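Stop Telling Me to Buy in Bulk

Wrote most of this on my phone in the parking lot, so forgive the spelling.

Every money column I have read since January says the same thing. Buy big. Buy the giant sack, the drum, the case. Unit price is king. If you pay more per pound than your neighbor you are a fool and you deserve your empty wallet.

I don't buy it. Literally, as of this spring.

We had a membership at Garklow for five years. Big warehouse place out past the ring road, carts the size of a small boat. I liked it. I liked the samples and the tires and the feeling of being a person with a plan. Then in May I cleaned out the hall closet and sat down on the floor and did the math, which I should have done years ago.

Things I threw away that morning. Most of a sack of Minja rice with moths in it. A jug of soy sauce gone thick and strange. Pancake mix, two boxes, one never opened. A tub of paprika the color of brick dust and with about as much smell. Chia seeds. I don't even like chia seeds. I went back through the card statements and what I could match up came to 209 dollars, and that's just the dry stuff. Not the freezer. I have not been brave enough to do the freezer.

So that cheap rice. Cheap per pound if you eat every pound. We ate maybe half. So it cost double, and double is more than the little bag at the corner store costs, the one I used to feel guilty about.

The unit price on the shelf tag is a guess about your future. It assumes you finish. The store has no idea if you'll finish and neither do you.

And the space! Nobody puts the space on the tag. I rent. Every square foot of this apartment costs me money each month and for five years one whole closet was a branch office of Garklow. My coats lived on a chair.

The other thing is, you use more when there's more. Big bottle of dish soap, big squirt. Small bottle, near the end, you're adding water and turning it upside down overnight like my grandmother did. Same soap, twice as long. Crackers are worse. A box of crackers in my house lasts one evening no matter what size the box is. I could buy a box as big as the sofa. One evening.

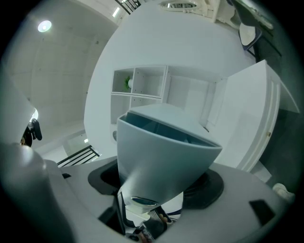 Godfrey Barasa read a first draft of this and wrote back that I was being unfair to families. With four kids and a grandparent in the house, he said, the big sack of rice is gone in 9 days, no moth gets a look in, and the small bags would cost him an extra 100 dollars a month that he does not have. He also said the corner store near him charges whatever it likes and the produce is sad.

OK. Fair. All of it. I'm not going to argue with a man who can empty a rice sack in 9 days. If you really go through it, buy it, and god bless. My problem is that the advice never says that part. It gets handed out to everybody the same, and the people who hand it out seem to have basements.

It also takes money up front, which the columns skip right over. You need the fee. You need the car, and gas for the car. You need to be able to hand over the price of three months of toilet paper on one Monday and still have bus fare on Tuesday. The folks who'd get the most out of a lower unit price are often the ones who can't front the cash. So they pay more per roll and then get a lecture about it. I find that part pretty ugly.

What I do now. I shop small and often, mostly on foot. There's a shop called Iteo on my block that sells lentils and oats and flour out of bins, you scoop what you want and they weigh it. It's not cheap per pound. I buy one cup of lentils. I cook one cup of lentils. The end of the lentils. First week I felt silly asking for so little, standing there with my tiny paper bag. The woman at the register did not care at all. People buy two cloves there. Two!

I keep exactly three things in quantity. Coffee, trash bags, cat litter. I know to the day how long those last me, the cat sees to that. Everything else has to earn its spot.

The food bill went down. Not hugely. I track it in Wekau, the budget app, which has a nasty habit of calling everything "dining" so don't hold me to the penny. But down, three months in a row, while paying higher prices for nearly every single item. I stared at that for a while. My trash is lighter too, I carry it down four flights so I'd know.

There are downsides. I run out of stuff. Twice now no salt, once no toilet paper at 11 at night, and that was a low moment. Bad weather means eggs for dinner. If there's a big storm coming I'm the one in line with everybody else, and my sister, who has up to a year of canned tomatoes in her garage, will be laughing at me. She's allready laughing. She sent me a picture of the tomatoes.

And I miss the samples, I'll admit it. Little paper cup of hot soup at ten in the morning. There is nothing like that at Iteo.

But I'd like one column, just one, to start with a different question then the usual. How much of the last one did you finish? Go look. Open the closet and check the back row, the stuff behind the stuff. Write down what you find and what you paid for it. Then tell me about unit price.

My coats are back in the closet, by the way. The Garklow card runs out next month and they keep emailing me about renewing.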